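Cafeteria-style plastic trays: gray haze after washing, and storage flat or on edge

Forum: Kitchen and Dining > Serviceware and Storage
Page 1 of 1

shelfpin_oak
Posted in May
I run the break room kitchen for a small print shop. We have a stack of light-colored plastic trays, rectangular, rounded corners, low raised rim. They came from a restaurant supplier called Brilenholm. We also have white round plates, mixed origin.

Problem one. The trays have picked up a gray haze on the flat area. It does not come off with dish soap and a sponge. It is worst in the middle, where plates get set down and dragged.

Problem two. I store the trays in a flat stack on a wire shelf. The bottom ones rock when placed on a table. I suspect the shelf, but the dishwasher is also a candidate.

Looking for a cleaning method that does not take the printing off, and an opinion on storage.

dredge_and_flour
Replying to shelfpin_oak
Plate foot. The unglazed ring on the underside of a ceramic plate is abrasive. Run a fingernail around it. If it feels like fine sandpaper, that is your haze. Some of it is scratching and some of it is dirt held in the scratches. You can remove the second part only.

Baking soda paste, soft cloth, light pressure, rinse. Do not use a scouring pad. It will look better for a day and then much worse.

tallowgate
Disagree on baking soda for anything with a printed logo. It is a mild abrasive but it is still an abrasive, and the ink on most trays sits on top of the surface. I lost the lettering on a whole set that way. Soak in oxygen bleach and warm water for 20 minutes, then wipe. No rubbing over the print.

dredge_and_flour
Replying to tallowgate
How hard were you rubbing? I have done the same trays with paste for years and the lettering is intact. I go around the print, which I should have said.

tallowgate
Not hard. Different ink, possibly. Mine were Zosico trays and the print was thin to begin with. I would still soak first and go to paste only if the soak fails.

shelfpin_oak
Checked the plates. Two of the patterns have a rough foot. The others are glazed all the way across and feel smooth. I will try the soak on one tray before doing the rest.

Is there a way to smooth the foot without replacing the plates?

kilnshelf
Yes. Wet sandpaper, 400 grit, on a flat surface. Put the paper face up, wet it, set the plate on it right side up and turn it with light hand pressure. Keep it wet the whole time, you do not want to breathe ceramic dust. Rinse the plate and wash it before use. Potters do this routinely. A diamond pad is faster if you have one.

Check the foot with a fingernail again when it dries. Wet ceramic feels smoother than it is.

corner_radius
On the rocking. Turn the tray over on a surface you know is flat and look at which corners lift. If opposite corners lift, it is twisted, and that is usually heat. If the middle is bowed and all the corners sit the same, it is load. A wire shelf with widely spaced wires will do the second one over time, especially if someone parks a case of canned drinks on top of the stack.

shelfpin_oak
Opposite corners on the ones I tested. So heat.

corner_radius
Then look at the drying cycle. Turn off heated dry and stand them in a rack. Also keep them off the bottom of the machine if the element is exposed.

millrace_9
I store mine on edge in a vertical divider made by Drurard. It has 3 slots, several trays per slot. They dry better that way too, air gets to both sides. Flat stacking traps water under the rim and that is where the smell comes from.

tallowgate
On edge is fine if the slots are tight. If the trays lean, they take a curve in a warm room. I have seen it. Flat on a solid shelf, fully dry, nothing on top, is still the safer choice for plastic.

millrace_9
Replying to tallowgate
No curve on mine after several summers. The slots are narrow enough that they cannot lean.

tallowgate
Then you have tight slots, and we agree.

shelfpin_oak
The beige tray next to one of the white plates. The lettering near the far rim and the small gray badge with the white mark are the parts I want to keep.

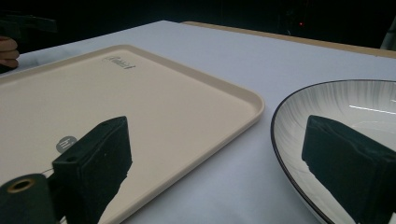 dredge_and_flour
Replying to shelfpin_oak
That rim is low enough that you can wipe right up into the curve with a cloth. With a badge and lettering in separate places I would mask both with painter's tape if you end up using paste. Pull the tape before rinsing, otherwise water gets under it and carries the grit with it.

tallowgate
Tape can lift old ink. Test on the tray you like least.

kilnshelf
For plate on tray use, a paper liner solves most of this. Ogola sells them cut to standard sizes, or cut your own from butcher paper. The plate does not touch the plastic, and crumbs go out with the paper.

corner_radius
Liners slide. On a smooth tray a loaded plate on dry paper moves more than the same plate on bare plastic. I would use a thin rubberized mat, washed with the trays.

kilnshelf
Dampen the back of the paper. It stays put through lunch.

shelfpin_oak
Update. The soak took out most of the gray on the test tray. Lettering unchanged. What remains is visible only at a low angle to the light, so I am treating that as scratches and leaving it alone. Heated dry is off. I am sanding the rough plates this week and will price the divider. The twisted trays go to the supply closet to hold ink bottles.

millrace_9
Measure the tray across the rim before ordering the divider. The listed slot height is to the top of the wire and the base takes up part of it.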